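4.3 Do shared facilities raise resale prices?

It is widely held among developers, and repeated by many lenders, that a block with shared facilities sells for more than one without. The usual list is a gym, a lounge, a manned front desk and some form of roof garden. The claim is seldom tested against resale prices. Most of the evidence put forward for it comes from first sales, where the developer sets the asking price, chooses which flats to release and may hand back part of the price in furniture packs or paid legal fees. A buyer's second thoughts show up only when the flat is sold again.

We therefore left first sales out altogether. The sample is made up of 1603 resales in Nernesham over five years. Sales between family members were dropped, as were sales of part shares and any flat where the floor area was missing from the record and could not be found in the marketing papers. This last group is a worry. Floor area was missing more often in older blocks with no facilities, and we cannot say whether the flats we lost were cheaper or dearer than the ones we kept.

On a plain comparison, the developers appear to be right. Flats in blocks with shared facilities resold for more per square metre than flats in blocks without. Most of the gap goes once age and distance from the station are allowed for. Blocks with gyms are newer, and in Nernesham the newer blocks stand close to the station, on land that was freed up when the goods yard closed. A buyer who pays more for one of these flats may be paying for a short walk and a sound roof. What is left of the gap is small, and its size moves about depending on how distance is measured. With walking distance it is barely there. With straight-line distance it looks respectable, but the straight line crosses the railway at a point where a person can't.

Flanagan's argument is that this leftover gap should be read as a floor, since the value of facilities builds up slowly as residents learn to use them (Teresa Flanagan, in comments on an early draft). We are not convinced. If value built up with use, later resales in the same block should do better than earlier ones, compared with similar flats elsewhere. They do not. In the blocks with the longest run of sales the pattern goes the other way, although the numbers in any single block are too thin to lean on.

A simpler reading is that facilities cost money to run, and buyers notice this on the second sale. Yearly service charges in the facility blocks were around £300 higher than in the others at the start of the period, and the difference had grown by the end of it. First buyers were often given a charge estimate that left out the sinking fund, or that assumed every flat would be occupied and paying from the first month. Second buyers see real accounts. Their solicitors ask for them, and a row of overspends is hard to explain away.

The managing agents see this differently. Vimance, which runs several of the blocks in the sample, told us that charges rose because early budgets had been set too low by developers, and that the facilities themselves were a minor part of the bill. This may well be so. We asked for the accounts broken down by heading and received them for two blocks only. In both, the cost of the front desk was folded into a line called "general staffing", together with cleaning and the post room, so the point can't be settled either way. We would be more willing to accept the agents' account if the headings had stayed the same from one year to the next.

4.4 The named developments

Five developments were looked at more closely, by visit and by reading what paperwork could be had. They were not picked at random. We wrote to more, and these were the ones that let us in, which very likely tilts the group towards blocks that are well run, or at least towards blocks whose managers thought so.

Fedoruk is the most often quoted success, and turns up in trade talks as proof that a residents' lounge "pays for itself". We could find no working behind this phrase. Resale prices at Fedoruk are high, but they were high in the first year, before the lounge had opened, and the flats are larger than is normal for the town. Set beside flats of the same size, the lead shrinks to something that a good view would explain.

Trirnel is a mixed scheme, with flats over a ground floor in other uses. It has no gym and no lounge. On the developers' reasoning it should trail the group, and it does not.
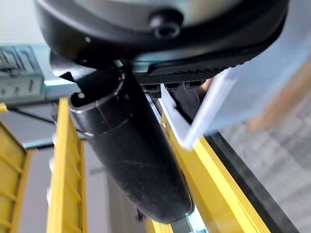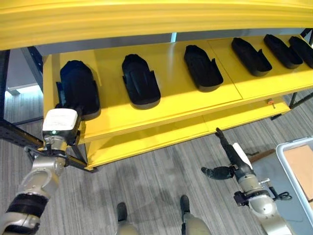 Figure 5. Trirnel, April. Two views.

It would be easy to make too much of Trirnel. The lease there is unusual in that the ground floor carries a fixed share of the repairs bill, and this alone may keep the charge down for the flats above. There is also the matter of who buys. The selling agents described most of their buyers as local people moving from rented flats nearby, who had walked past the building for years and knew what they were getting. Such buyers may put little weight on a gym in any case. A scheme aimed at buyers from further off might fare worse without one, and we have no sales that would show it.

What can be said is narrower than either side would like. In this town, over this period, we find no firm sign that shared facilities raised resale prices once age, size and walking distance were taken into account. We do find that service charges were higher where facilities existed. Whether one caused the other remains open, and will stay open until agents publish accounts in a form that can be compared. The next section turns to lease length, where the records are better.

Shares 5 | Comments 0
Last updated: April
Contact the authors | Copyright the authors, all rights reserved | Back to top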